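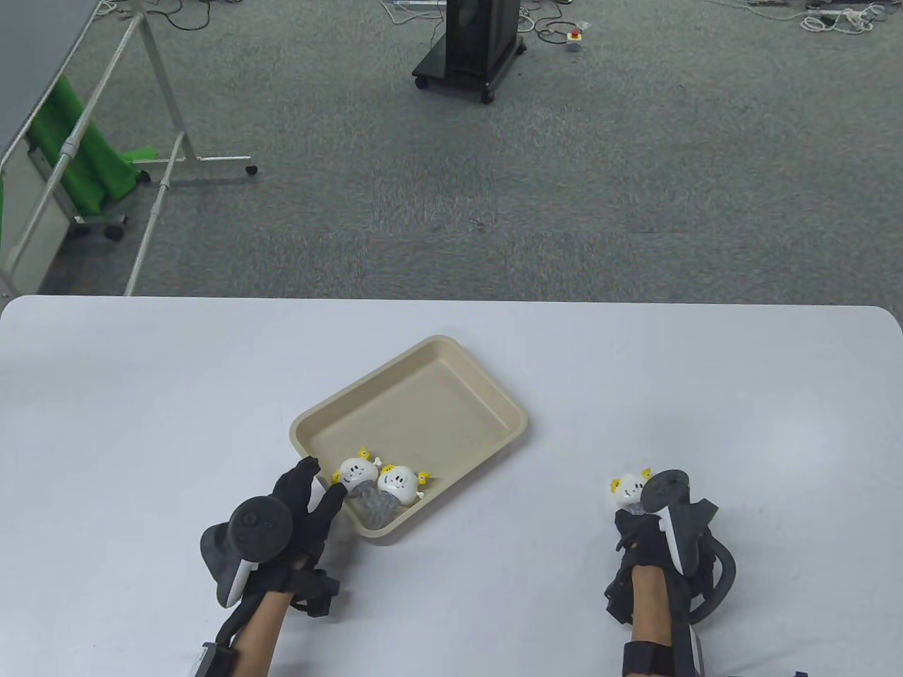
*Put together by Rashidi Bakehouse, Zustthorpe. Last updated July 4, 2021.*

# Plolta: a bake log from a very small bakery

Plolta is the log we kept while getting our bread and pastry counter going, typed up from floury notebooks into one CSV. It holds 141 bakes across 22 recipes, from plain white tin loaves to a chocolate babka we are still wildly proud of. We learned so much from other bakers' notes when we were starting out, and we'd love for these to be useful to somebody else!

## What's in the folder

- `bakes.csv`: one row per bake
- `recipes.csv`: one row per recipe, in baker's percentages
- `notes/`: free-text notes, with our spelling left alone

Flour is always 100 in `recipes.csv`, and everything else is measured against it. If a recipe uses two flours, they add up to 100 between them.

## Columns in `bakes.csv`

| Column | Meaning |
|---|---|
| `recipe_id` | matches `recipes.csv` |
| `room_c` | kitchen temperature at mixing |
| `bulk_min` | first rise, in minutes |
| `oven_c` | oven setting when the dough goes in |
| `score` | our own rating, 0 to 6 |
| `sold_out` | yes, no or blank |

A 6 means we would happily hand it to the pickiest customer in town. A 0 went to the chickens. Scores were given the same day, usually with a slice in hand, and the babka scores are probably generous (it's really good babka).

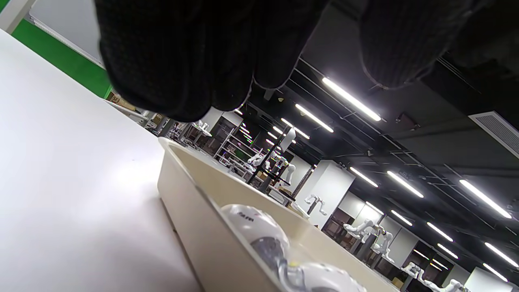
One early user wrote to say that `bulk_min` made no sense for the croissants, where the dough goes in and out of the fridge all day. Fair point, and a great catch. Laminated doughs now leave that column blank, and the chilling times are in `notes/` until we work out a better layout.

## Known gaps

- We swapped ovens partway through. The old one ran hot at the back, so treat its `oven_c` values with care. The `notes/` files say which oven was used.
- Most of the flour came from the Hustden mill. Other flours may want more or less water.
- `sold_out` is blank for anything baked to order.
- Nothing gluten-free yet.

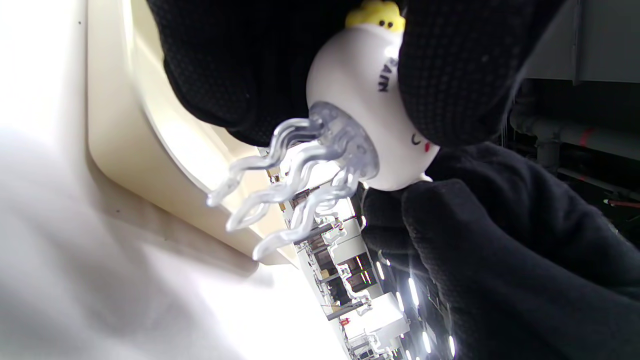
> Any chance of the sourdough starter feedings too? I can see the loaves getting better through the log and I'd love to know what changed.

Yes! Those are in a separate notebook and we're typing them up now. Look for `starter.csv` in the next release, probably later in July.

## Using it

Bake from it, chart it, teach with it, change it all you like. A mention of Plolta is welcome. If you find a typo in a recipe, please open an issue, especially if it's in the salt.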